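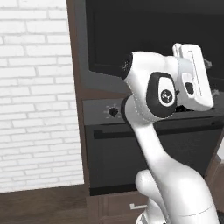

*Pared de ladrillo pintado en blanco junto a un mueble de cocina con marco marrón oscuro. Imagen generada por ordenador.*

**Sultier presenta Suvura, pintura mineral al silicato para fábrica de ladrillo en interiores**

*La gama se distribuirá a partir de junio en envases de 6 y 11 litros*

Sultier, fabricante de revestimientos minerales, incorpora a su catálogo la gama Suvura, una pintura de silicato potásico formulada para paramentos interiores de ladrillo visto, mortero de cal y revoco de cemento. El producto se dirige a obra de rehabilitación y a reformas de vivienda en las que se desea conservar la textura de la fábrica y mantener la permeabilidad al vapor de agua del soporte.

El ligante reacciona con los componentes minerales de la base y queda unido a ella por silicificación. El acabado es mate mineral y no forma película continua. La gama no contiene plastificantes ni disolventes añadidos. Se suministra en blanco roto, gris cal y arena, con posibilidad de entonación en fábrica para pedidos superiores a 500 litros.

«En cocinas antiguas encontramos con frecuencia dos o tres capas de pintura plástica sobre el ladrillo, con eflorescencias retenidas detrás», señala Petronella Kekana, responsable técnica de Sultier. «Suvura exige retirar esas capas. Sobre una base orgánica no hay silicificación, y así consta en la ficha técnica».

**Ensayos de aplicación**

Antes del lanzamiento, la empresa completó una campaña de aplicación en el edificio Msimang, un antiguo almacén textil convertido en viviendas. Se trataron 3688 metros cuadrados de fábrica interior, incluidos los paños de cocina y los patinillos registrables. La dirección de los trabajos correspondió a Idrisa Minja y el control de humedad del soporte, al laboratorio Olovo.

Los paños se dividieron según el estado previo de las juntas. En las zonas con mortero disgregado se procedió al rejuntado con cal hidráulica natural y se respetó el plazo de curado antes de la imprimación. En las zonas sanas bastó un cepillado en seco y la aspiración del polvo.

**Condiciones de uso**

- Soporte mineral, absorbente, limpio y exento de sales.
- Temperatura mínima de aplicación: 6 °C, tanto en el ambiente como en el paramento.
- Imprimación con fijador de silicato Suvura F, sin diluir.
- Dos manos a brocha o rodillo de pelo largo. El tendel se repasa siempre a brocha.
- Protección previa de vidrio, piedra natural, cerámica esmaltada y metal. Las salpicaduras son alcalinas y atacan estas superficies – deben lavarse de inmediato con agua abundante.

El producto no es apto sobre yeso laminado, madera ni pinturas existentes de base acrílica. En frentes de cocción sin placa protectora, Sultier recomienda aplicar además el hidrofugante Suvura H, que reduce la absorción de grasas y oscurece ligeramente el tono.

**Documentación y suministro**

Las fichas técnicas y de seguridad, junto con la carta de tonos, pueden solicitarse al departamento de prescripción. Los distribuidores recibirán muestras aplicadas sobre plaqueta de ladrillo. El fijador y el hidrofugante se venden por separado.

**Contacto de prensa**
Yoga Harahap
Departamento de Comunicación, Sultier

**Consultas técnicas**
Lungile Mkhize
Prescripción y Obra, Sultier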